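第7章 家事と現場仕事は機械に渡せるか

ツィオン・ベルヘ
6月

工場で働く腕型のロボットは、溶接や塗装のように、対象の位置と形があらかじめ決まっている作業で早くから成果を上げてきた。これに対して、台所の片づけ、洗濯物をたたむ作業、惣菜売り場の盛りつけといった仕事は、長いあいだ人の手に残されたままである。本章では、こうした雑多な手仕事を機械がどこまで引き受けられるのかを、蒸し料理の扱いを主な題材として考える。

家事が機械にとって難しいと言われるとき、その理由は一つではない。まず、物の置き場所が毎回変わる。皿が昨日より手前にあるだけで、記録した動きをそのまま再生する方式は使えなくなる。次に、扱う物の性質がそろわない。ガラスの蓋は硬く滑りやすく、蒸した生地はやわらかく、つまみ方が強ければ跡が残る。同じ指で両方を扱うには、力の加減を作業の途中で切り替えなければならない。

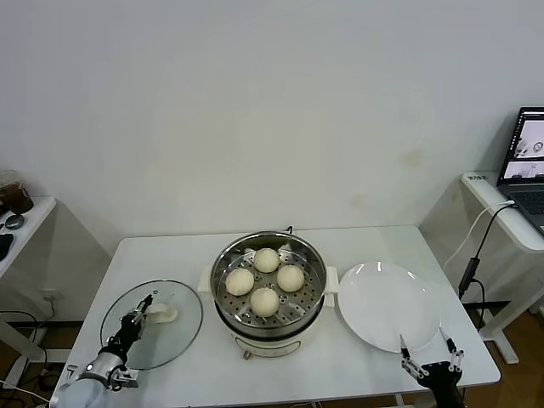
人間であれば、蓋を開け、中身を皿に移し、蓋を戻すまでを一続きの動作として片づける。しかし制御の側から見ると、この短い作業は性質の異なるいくつもの段階に分かれている。蓋の縁を探す段階では、透明な物の輪郭を正しく見つけることが課題になる。持ち上げる段階では、蓋が傾いて指から抜けないように保つ必要がある。中身を移す段階では、隣の物に触れずに指を差し入れるすき間があるかどうかを判断する。どの段階で失敗しても、そのあとの段階は成り立たない。

ドゥーンサイドの調理実習室で行われた試験では、蒸し器から皿への移し替えが408回試みられた。担当者はうまくいかなかった回を原因ごとに分類し、そのうち14回を「蓋に関するもの」とした。数だけを見れば少ないが、蓋でつまずいた回はすべて人が手を出して最初からやり直している。成功した割合だけを比べると、こうした手間は表に出ない。機械に仕事を任せられるかどうかを論じるには、失敗の回数とともに、失敗のあとに誰が何をしたかを記録しておく必要がある。

視覚の問題にも触れておく。離れた位置のカメラは作業台全体を見渡せるが、腕や指が対象に近づくと肝心の部分が隠れやすい。そこで手首の近くにもカメラを付け、指先と対象の位置関係を近くから確かめる方法がよく用いられる。ただし近くのカメラは視野が狭く、目的の物が端にかかるだけで全体の形がわからないことも多い。そのため、二種類の映像を組み合わせて動作を決める構成が一般的になっている。
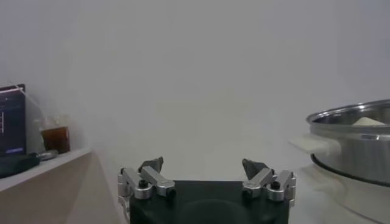
図7-2 手首側のカメラから見た二本指のグリッパ。右にステンレスの鍋の一部が見える。

指の形も作業の範囲を左右する。二本指のグリッパは構造が簡単で壊れにくく、取っ手や縁のような細い部分をはさむのに向いている。一方で、丸くてやわらかい物を下から支えるのは得意ではない。人の手に近い多指のハンドなら支え方の選択肢は増えるが、関節の数だけ制御と保守の負担も増える。家庭用機器を手がけるヌルティコは後者の開発をいったん止め、二本指のまま指先の材質を変える方針に切り替えた。台所で使う以上、洗いやすさを優先したという説明である。

費用の面では、店舗と家庭とで事情が異なる。惣菜店のホルニアが検討した移し替え作業は一日に約1,000個で、同じ動作が続くため、多少遅くても機械を置く意味がある。家庭の台所では一回の食事で扱う数はごくわずかで、しかも毎日献立が変わる。一つの動作だけを速く正確にこなす機械は、店では役に立っても、家では棚をふさぐ道具になりかねない。

速度についても同様である。ホルニアの試算では、人が一時間に440個を移すところを、機械はその半分にも届かなかった。それでも夜間に動かせるのであれば採算は合う可能性がある。ただし夜間に無人で動かすには、先に述べたやり直しを機械自身が行えなければならない。現在の技術でもっとも弱いのはこの部分である。 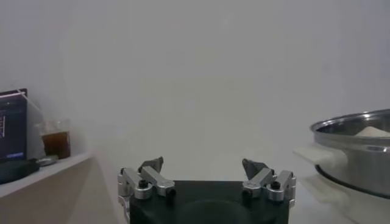

リスは本章の草稿を読み、夜間の無人運転を前提にした議論は早すぎるのではないか、と書き送ってきた。惣菜の現場で時間がかかるのは移し替えそのものよりも、そのあとの洗浄と翌日の準備であり、そこを人が受け持つかぎり人員は減らない、という指摘である。リスはまた、機械が止まったときに呼び出される人の勤務時間も、費用に数えるべきだと述べている。

この指摘は、作業をどこで区切るかという問題につながる。「移し替えができる」という評価は、蒸し器が所定の位置に置かれ、皿が用意されたところから始まり、最後の一つが皿に載ったところで終わっている。その前後の作業は評価の外にある。次節ではまず、一つの家事を開始から後始末まで書き出し、どの部分が機械に向き、どの部分が人に残るかを調べる方法を説明する。続く7.2節では、人が腕を操作して手本を示し、その記録から動作を学習させる方法を取り上げる。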